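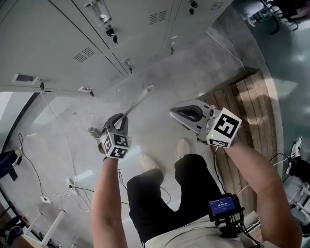 The floor in the locker bay has been on my list since January, and this Monday I finally gave it most of a morning, so I want to get it all down before I forget which bits I did and which bits I only meant to do. We're supposed to have the sealer from Fludeck on it before the new benches come, and their sheet is very firm that the concrete has to be free of dust first. The part that worries me is the strip right along the foot of the lockers, with those slotted grilles just above it breathing fluff in and out all year. I settled on the brush with the long gray handle and the beige and dark bristles for that strip, after trying more or less everything else in the closet. The pale gray of the concrete is no help at all, by the way. Our dust is nearly the same color, and you can look straight at a patch of it and think it's clean.

Locker bay, Torneck building, July 2018. Floor prep, first session.

Started at the door end and worked toward the drain. The wide push broom does fine in the open middle and I have no complaints about it there, but it rides up on the little lip where the slab meets the locker bases and leaves a line of grit behind it as neat as if you'd poured it. I went over that line three times with the broom before I gave in. Then I tried the vacuum with the crevice tool, which got the loose stuff but slid right over anything that had been walked on and packed down. The hand brush with the short handle would do it, I'm sure, if I were twenty and had somebody else's knees.

The long-handled one is a bit of an odd size for a floor, I admit. I think it came in with the Kerker order a couple of years back, when we got the parts washer, and it has mostly hung behind the door ever since. But the bristles are stiffer than the broom's and the head is small enough to get into the corner, and if you keep the handle low and pull toward yourself in short strokes, it digs out the packed grit instead of polishing it. Pulling is the thing. When I pushed, I just fed it under the lockers, where I'll be meeting it again some day.

I weighed the sweepings, partly out of curiosity and partly because I'd like something to compare with next time. Bucket empty: 1,164 g. Bucket after the locker strip and the middle together: 1,286 g. That makes 122 g, which sounds like nothing until you see it in the bottom of a bucket. It was mostly fine gray powder, with a good deal of thread and lint, two washers, a zip-tie end or two, and one of the little label holders off the lockers (I've put it in the tray on the windowsill, if anybody is missing theirs). I didn't weigh what the vacuum took. I should have, and I'll put a fresh bag in for the next round so there's a fair start.

Time: 75 minutes, not counting coffee. Moving the mats and the boot rack out was the slowest part, so it might be kinder to do that the evening before.

The grilles: I wiped the outsides with a damp cloth and the cloth came away nearly black, so they do need doing properly. The question is whether the panels come off. I seem to remember from when Cieślak installed them that there are two clips inside at the bottom and the panel lifts out, but I tried one and it didn't want to budge, and I wasn't going to lean on it and bend it. I've written to them to ask. If the answer is that they don't come off, then it's the vacuum from the front with the soft brush on, and a bit of patience. Either way the grilles have to be done BEFORE the last sweep of the floor, or we'll be knocking all that fluff down onto clean concrete and then sealing it in for good.

I did the tape test at four spots when I'd finished, pressing a strip of clear packing tape down and peeling it up to see what came along. The two in the middle were pretty good. The one by the drain was passable. The one against the locker bases still had a gray haze on it, less than before I used the long brush but more than I'd want under a sealer. So that strip gets another go, and I'd be glad if whoever does it would use the same brush and the same pulling stroke, so we know whether it's the method or just me getting tired toward the end.

For the next session:

- mats and boot rack out the night before
- grilles first, then lockers wiped top to bottom
- long brush along the bases, broom in the middle, vacuum last
- tape test in the same four spots (I've marked them with pencil crosses, please don't mop them off)
- empty bucket back on the scale before anyone puts anything in it

Fludeck want 48 hours with no foot traffic after the second coat. That really means a weekend, and a note on the door early enough that people can get their shoes and lunch boxes out of the lockers on the Friday. I still need to ask if the side entrance can be left open for those two days. The long brush is back on its hook behind the door, bristles up, and I'd like it to stay that way, as the last time it was stood on its head they all went over to one side.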